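Workshop Tips for Running a Robot Club Around the Kitchen Table

Filed under: Kids and Projects, Workshop
Posted 14th July

Our student robotics club has met at my house for two seasons now, mostly because I have the biggest table and I'm bad at saying no. We're called Zallo (the kids voted, I had no say) and the project this year is a gripper that picks up small household things and puts them where they belong. The first real competition is in November, so summer is for practice, breaking stuff, and eating everything in my refrigerator.

I get a lot of messages from other parents and coaches asking how we keep the house livable and the gear working, so I've finally typed up what we do. No particular order!

Save your egg cartons. A dozen little cups is perfect for sorting screws while something is apart, and you can write on the cardboard right next to each cup. We take the whole thing apart more often than you'd think, and before the egg cartons I was finding washers in the butter dish. (One washer. But still.) Muffin tins work too, except then you can't make muffins.

Keep one tray per team. We have a big one for the Sarpong team and a big one for the Plelter team, and at the end of the evening everything goes on the tray, half-finished or not, and the tray goes on top of the bookcase. Cafeteria trays from the thrift store are the best because they have a lip.

Charge batteries on the stove top. Wait, let me say that better: on the counter tile NEXT to the stove, away from curtains and paper towels, with the burners off and a grown-up in the room. When club is over the chargers get unplugged. I don't bend on that one.
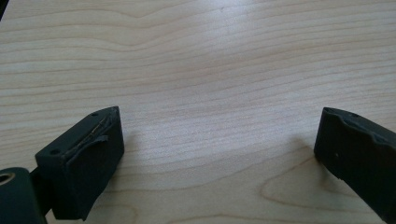 Grip pads are what I get asked about most, so this is the long tip. They wear out way before anything else does, and kids will happily spend an hour rewriting code when the trouble is at the fingertips. Look at the pads first, every session, before the laptop even opens. You're checking the top edges most of all. If the strip is curling up and a flap is hanging down the side of the finger, like the left one there, or the edge has gone all lumpy like the right one, put new pads on your list for that day. Don't try to press the old stuff back down and hope. I've done it, and you get a wrinkle, and then whatever you pick up rocks on the wrinkle.

To change them, peel slowly from one end and keep the peel low and flat. If it tears, warm it with a hair dryer on the low setting and try again. Sticky leftovers come off with a little rubbing alcohol on an old T-shirt scrap (try a hidden spot first, some plastics get cloudy). Let it dry all the way while you cut the new pads. Cut both at the same time from the same sheet and round off the corners with nail scissors, which helps a ton with the peeling. Then press for a full minute and leave it alone until after snack.

We use shelf liner for practice and save the nicer rubber for competition. The nicer rubber is the one I order through Flirnance, and yes, I've tried the cheap one.

Keep a pad log. Ours is a spiral notebook with the date, which pads went on, and how many picks we got before they looked bad. Our best set lasted 533 picks and there was a lot of screaming when it passed five hundred. Most don't get anywhere near that, so I wouldn't use it as a target.

Clean the table before you practice, and I mean crumbs. Damp cloth first, dry towel after. Crumbs get on the pads, and then the kids tell me the robot is broken.

Mind the shine, too. If your table has a smooth finish and you get evening sun, close the blinds on that side or turn the whole setup a quarter turn. A bright patch on the wood makes it harder for the kids to see how the fingers are lined up. A plain place mat under the practice spot does the same job, if you have one without a pattern.

Snack goes in the other room at 7, hands get washed, and we wrap up by 9 on the dot or I turn into a pumpkin. Popcorn is banned. Grapes are fine, and a grape also happens to be a terrific thing to practice gentle pickups with, just count on mopping.

Next time I'll do the cable drawer, which I've been putting off. If you have a good trick for labeling black cords that all look the same, please leave it in the comments!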